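Inicio Artículos Opinión Herramientas Archivo

Buscar en el blog… Buscar

El planificador no tiene la culpa (casi nunca)

Lunes, 9 de enero de 2023

Llevo desde noviembre peleándome con Louro, nuestra capa de planificación, y me he cansado de oír que todo se arregla con un modelo más grande. ¡Que no! Casi todo lo que me ha quitado el sueño estos meses vive en sitios aburridísimos: marcas de tiempo, transformadas entre cámaras, un límite de velocidad que alguien dejó escrito a mano en un fichero. 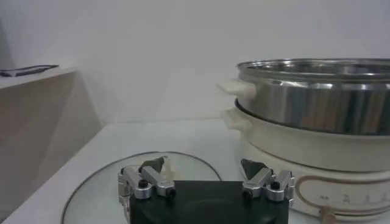

Foto: archivo del proyecto Louro / Nivmont

El vidrio, por ejemplo. Una tapa transparente encima de una mesa blanca es una faena para cualquier sensor de profundidad — el nuestro ve la mesa y se queda tan ancho — y luego le pedimos al planificador que esquive algo que en el mapa ni existe. ¿De quién es el fallo? Para mí, de quien diseñó la interfaz entre percepción y control sin dejar hueco para decir «aquí no estoy seguro». En Esska, la herramienta con la que revisamos los episodios, ya tenemos 4.000 trayectorias guardadas, y la incertidumbre no aparece en ninguna. Me da hasta vergüenza escribirlo.
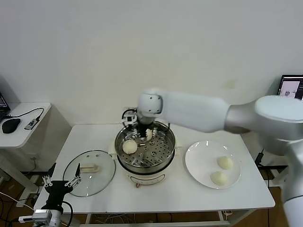
¿Conviene un solo planificador para los dos brazos?
Depende de si comparten espacio. Cuando los dos trabajan sobre el mismo objeto, prefiero un planificador conjunto aunque tarde más; si cada uno va a lo suyo, dos separados y un buen control de colisiones.

Y luego están los panecillos al vapor, que tienen la superficie arrugada y ninguno es igual que otro. Con Fledon probamos 3 formas de elegir el punto de agarre y la que más me gusta es la más tonta: centro de la máscara, apertura fija y a correr. ¿Elegante? Ni de lejos, pero cuando falla sé dónde mirar.

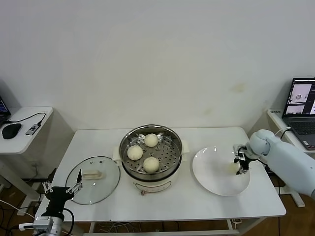

Por eso defiendo gastar el tiempo en herramientas antes que en arquitecturas. Un buen visor, con las cámaras sincronizadas y la orden enviada al lado de la posición medida, me ha ahorrado más tardes que cualquier artículo — y eso que leo bastantes, que conste. Lo siguiente que quiero es meter la confianza por píxel en el mensaje de Louro, aunque rompa la compatibilidad con medio repositorio.

Contacto | © 2023 | Volver arriba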